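Three Days Among the Painters of Pomthorpe

I had been meaning to get to Pomthorpe for years, ever since I found a battered exhibition catalog at a library sale with a muddy little harbor painting on the cover. So when my sister offered to drive as far as the ferry (she gets seasick looking at a bathtub, so that was as far as she was going), I packed a bag and went for the February open studios.

The crossing takes 37 minutes, and I spent all of them on deck with my hood up. You come in past the old fish sheds, and the first thing that struck me was the light. I know, I know, everybody says that about painters' islands! But it was low and yellowish and lay flat along the water, and I stood there gawking until a man with a hand truck asked me to please move.

Pomthorpe has 600 people in winter and far more in July. The painters started coming when the ferry did, mostly in summer, mostly broke. They rented lofts from the net makers up on Filtgate, the steep street behind the harbor, and paid in pictures when they couldn't pay in cash. That's why you can walk into the hardware store today and see a pretty good seascape hanging over the paint cans. I asked if it was for sale and got a very firm no.

The big name, as far as there is one, is Géza Bodnár. He came for one summer and stayed until he died, and he's the one who painted my catalog cover. His house is now the Bodnár Rooms, three rooms and a porch, and it was the first stop on my list. I'll admit I expected more of the harbor pictures. There are only two. The rest is kitchens! Kettles, onions, the back of his wife's head, the same blue door over and over in different weather. I went around twice and liked it better the second time. There's a small one of a coat on a hook in the back room that I'd have carried off under my sweater if the lady at the desk hadn't been so nice.

She was Erzsébet Kozma, and she grew up two doors down. As a girl she sat for Bodnár a couple of times and was paid in licorice. She remembers him as grumpy before lunch and a terrific singer after it. The portrait he made of her is in somebody's dining room on the mainland, and she has seen it once since. "He gave me the wrong ears," she told me.

Wednesday was the open studios proper, from ten in the morning, and you get a photocopied map at the ferry office with the doors numbered in pen. I never found number 11. I think it may be somebody's garage.

My favorite by a mile was Riku Ueda, who makes woodcuts in the old Abernathy smokehouse. It still smells of herring in there, and so, very faintly, does the print I bought. He had 107 blocks stacked along one wall, all from a single series of the same stretch of shore, and he let people pick them up and turn them over. He works outside with a sketchbook until his hands quit and then cuts indoors at night. We talked for so long that his tea went cold and he made another pot for both of us.

Up the hill, Yutong Jiang shares a loft with a weaver and paints huge, thin, watery pictures of fog. I didn't get them at first. Then I sat on the bench by the window for a while, with actual fog coming up Filtgate, and something clicked. Her prices are way beyond me, but she sells postcards too, and I bought a fistful.

By the afternoon my feet were done. I had a bowl of fish soup at the bakery (yes, the bakery, don't ask for it at the café, theirs is thin) and went back to my room over the chandler's to put my legs up and sort out the postcards before the evening talk.

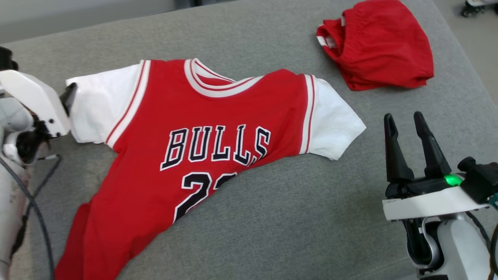 The talk was in the chapel hall at seven. Győző Mészáros has been writing a book on the Pomthorpe painters for what sounded like most of his adult life, and he had slides, and he had opinions. His big argument is that everyone looks at the summer visitors and skips over the islanders who painted too: the sign writers, the schoolteacher, the woman at Nerkard farm who decorated every cupboard door in the place. He showed us those cupboards and there was a real gasp in the room. Birds, pears, little boats, a very cross-looking cow. The farm is still lived in, so you can't just knock, but he takes small groups out there if you write to him ahead of time. I hadn't, so that'll have to wait.

On my last morning I walked out to the point where Bodnár painted the catalog picture. It's an easy path, muddy at the second gate, and there's a bench. The harbor looks a lot less brown than he made it. I ate a cinnamon roll, got rained on, and made the noon ferry with more than 3 minutes to spare.

A few practical bits if you're going. The Bodnár Rooms close for lunch. Bring cash for the studios, and a cardboard tube if you plan on buying prints, as Riku had run out by the time I got there. The chandler's rooms are plain and warm, and the shower takes a while to make up its mind. Wear boots.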